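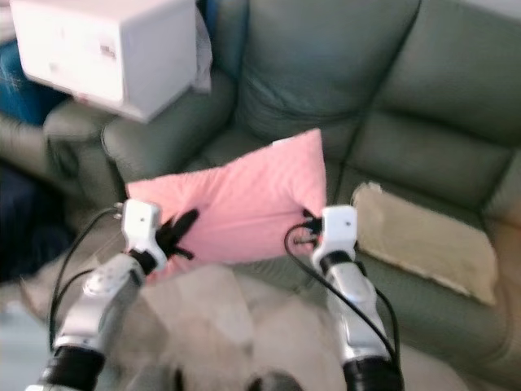 May, almost midnight

Today we reached 148 good examples of the cushion task. I had hoped for more, but my shoulders say it is enough. I still find it strange that moving two small handles can tire me more than carrying boxes at Podberg did.

The pink one is the most difficult. It is soft, and when both grippers pinch it the cloth folds inward and the learning system gets a different shape each time. I suppose this is good for the training, although it is not good for my patience. I threw away 3 runs before lunch because I let go with the left hand too early. I marked them as failed in Dotus and wrote the reason, as we are asked.

The plan says 1,000 examples before we train again. The old set has 2,872, but they are all of towels on a table, and a sofa is another matter – the armrest is always in the way of my left elbow. I mean the robot's elbow. I have started to say "my" for both.

Tomorrow I will go slower and begin with the beige one. I must also ask for a higher chair, and buy coffee.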